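Tira Conversation Card Set for Workplace Mediation

Product code 441
Published by Larham Dispute Resources
Page updated Mar 16, 2024

The Tira set is a boxed deck of printed cards for mediators, team leaders and HR staff who run meetings between people in disagreement. It is used at the table, during the session, by the parties themselves. No screen or login is needed.

The set holds 60 cards and a printed guide. It suits meetings with two parties and one facilitator. With the Jimby add-on (sold separately) it can also be used with groups.

What's in the box

60 cards, matte finish, rounded corners
Facilitator guide, 28 pages, stapled
2 blank agreement pads
Lidded cardboard box with a ribbon pull

How the cards are organised

The cards are sorted by colour along the top edge. Green cards open the conversation. They ask each person what happened, what they expected, and what they would like the other person to know. Grey cards deal with interests, such as workload, recognition, safety, money and time. Orange cards are for generating options, and most of them start with "What if we tried". White cards are used at the end to test whether a proposed agreement will hold up in an ordinary working week.

Most facilitators don't use every card in one sitting. The guide gives a short route and a long route through the deck, and marks which cards can be skipped when the dispute is about a single incident.

Running a session

Place the green cards face up within reach of both parties. Each person picks a card, reads it aloud and answers it. The other person listens, then says back what they heard before choosing their own card. The facilitator keeps time and takes notes on the pad.

Move to grey when the answers start repeating. If one person stalls on a card, they may pass it across or put it aside. Cards put aside are looked at again before the orange section begins.

Breaks are marked in the guide but can be taken at any point. We suggest leaving the cards on the table during a break so the conversation picks up where it left off.

Practice scenarios

The back half of the guide has practice scenarios for training days. They are written to be read cold, with a separate page for each party and a third for the facilitator. Settings include a shared office kitchen, a roster change at a nursing home, a late delivery between two trades, and an equipment room where the staff can't agree on whose turn it is to load and unload.

Scenario pages may be photocopied for use within the organisation that bought the set. The cards may not be copied.

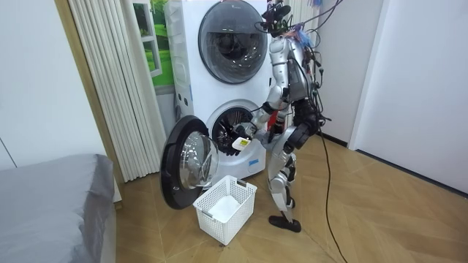
Jimby group add-on

Jimby is a smaller pack that extends Tira for team meetings. It adds role cards (speaker, listener, recorder, timekeeper) and a folding rules sheet for the middle of the table. It has no guide of its own and is not useful without the main set.

Kovács worksheets

The Kovács worksheets are preparation forms that each party fills out before the meeting. They cover the person's view of the dispute, what they would do if no agreement was reached, and anything they do not want raised in front of the other party. The facilitator reads both forms beforehand and does not share them. They come as a tear-off pad and match the grey cards in order and wording.

Care and replacement

Wipe the cards with a dry cloth. They are coated but not waterproof, and coffee will mark the edges. Single lost cards can be replaced. Email us the number printed on the back of the box along with the colour and title of the missing card. Agreement pads are stocked as refills.

Suitability

The set is meant for workplace and neighbourhood disputes where both parties have agreed to meet. It should not be used where there has been violence or threats, or in place of a formal investigation. It is not legal advice. Facilitators without mediation training should read the first section of the guide and run at least one practice scenario with colleagues first.

Ordering

Sets ship flat in a padded envelope. Schools, community legal centres and neighbourhood houses can order on account with a purchase order number. Sets bought before the February reprint have a blue box and a shorter white section. The two printings can be used together, but the card numbers don't line up, so please tell us which box you have when ordering replacements.

Unopened sets can be returned for a refund less postage. Opened sets can be exchanged if there is a printing fault.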